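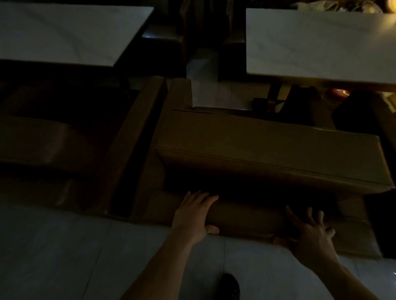
My landlord increased the rent in March and I am moving to a smaller flat in Wostmont, on the third floor, without elevator. I want to ask about the cost of moving, because I got two offers and I don't understand the difference. The first company, Surstead, wants $1,068 for everything. The second company, Drarel, says $864, but they charge extra for "each bulky piece after the sixth". I asked by email what is bulky and they answered only "anything that needs two hands on it". By this rule even my long brown footrest is bulky, the one with the piped seam along the top, and also every box of books I have! I think that is not fair, but maybe it is normal in this country and I am just not used to it.

My things are: one bed, one sofa, the footrest, a table with four chairs, a washing machine and 38 boxes. The distance is short, maybe fifteen minutes by truck. Is the higher price the safer one? And can I ask them to write the list of bulky pieces in the contract before I pay the deposit?

Thank you in advance, and sorry for my long text.

**Edgardo Lacson**

---

**annamalai_k**

Yes, you can ask, and you should. I moved two times in three years, and the second time I had the same kind of offer with a low base price. I wrote my own list, room by room, and put "bulky" or "not bulky" next to each thing. Then I sent it and asked them to confirm the final price for this list, including stairs. They took two days to answer but they confirmed it.

Please check also these points:

- Is the third floor included, or do they charge per floor?
- Who disconnects the washing machine? Many movers don't touch the water hose.
- Until what time is the price valid? My first company started at 2 in the afternoon and after 6 it was overtime.
- How much is the insurance per piece, and do you have to report damage the same day?

For the footrest I would not worry so much. If it is light you can take it yourself by car, together with the chairs. Put a blanket around it, not plastic tape directly on the cover - tape can pull the surface off, I did this mistake with a bench.

If Drarel doesn't want to confirm in writing, I would take the other one.

---

**pelle77**

just rent a van and ask friends, pizza is cheaper

---

**moving_again**

The van idea is fine for boxes, but I would not carry a washing machine to the third floor with friends. We tried it and one of us had back pain for a month.

About the money: the difference between your offers is not very big. My last move was $2,205 because I didn't read the part about waiting time, and the truck stood in front of the house while I looked for the keys. So ask about this too. Also ask if the deposit comes back when you cancel one week before.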